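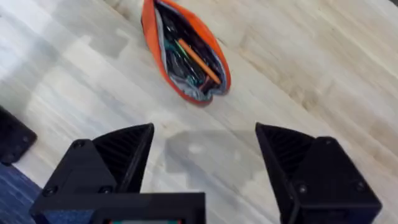 How to Clean Out a Pencil Case

My daughter and I do this on a Sunday afternoon in January, when the school supplies have had a few months to get themselves into a state, and I have come to look forward to it more than I probably should. You need a clear patch of table, a damp cloth, some scrap paper and maybe half an hour, plus a cup of tea if you're like me and can't sort anything without one.

Start by tipping everything out. Please don't try to pick through it with the case still full! Turn it upside down over the scrap paper, give it a good shake, and run a finger along the seams, where the pencil shavings like to pack themselves in.

Next, test the pens. Scribble with each one for a few seconds, and if it's only being stubborn, warm the tip between your palms and try again. We threw out 6 last time, and kept a green one that came back to life after I'd given up on it.

Now the pencils. Sharpen anything blunt, and let the very short ones go (I keep a few in the kitchen drawer for shopping lists, but that's my own weakness).

Wipe the lining with the cloth, barely damp, and leave the case wide open until it's dry all the way into the corners. A fabric case can take almost 3 hours, so go and do something else for a while.

When you fill it again, put the long things in first, all lying the same way, then tuck the eraser and sharpener in at the end nearest the zipper pull. Close it once to make sure nothing catches, and put it straight back in the school bag before it wanders off.

Archana Kashyap, Bremcombe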